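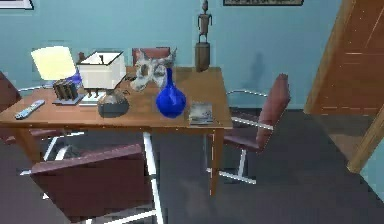
Fig. 1. Render: table, four chairs, lamp at left end.

Dec 15, 2018

Drilter (reality series), comment archive for the Montecinos episodes. Export from Pruvulton finished this morning: 3,951 comments, all from the September run. Timestamps are in UTC, so the live-show peak sits an hour early against the broadcast log. Not corrected yet.

Removed duplicates by user and text. Short replies ("same", "lol") get caught by this – left them out for now, flagged in column F.

Hand-coded a first batch of 59 for tone towards the evicted housemate. Magdy Soliman coded the same batch separately. We disagreed on 20, mostly sarcasm and quoted lines from the show. Too many. The code sheet needs a separate value for quotation.

Lullier spin-off: comments are mixed into the same threads after the final. Filter by title fails where viewers use nicknames. Try a name list.

To do:
- shift timestamps, rerun hourly plot
- recode the 20 with the new sheet
- draw another 30 for Magdy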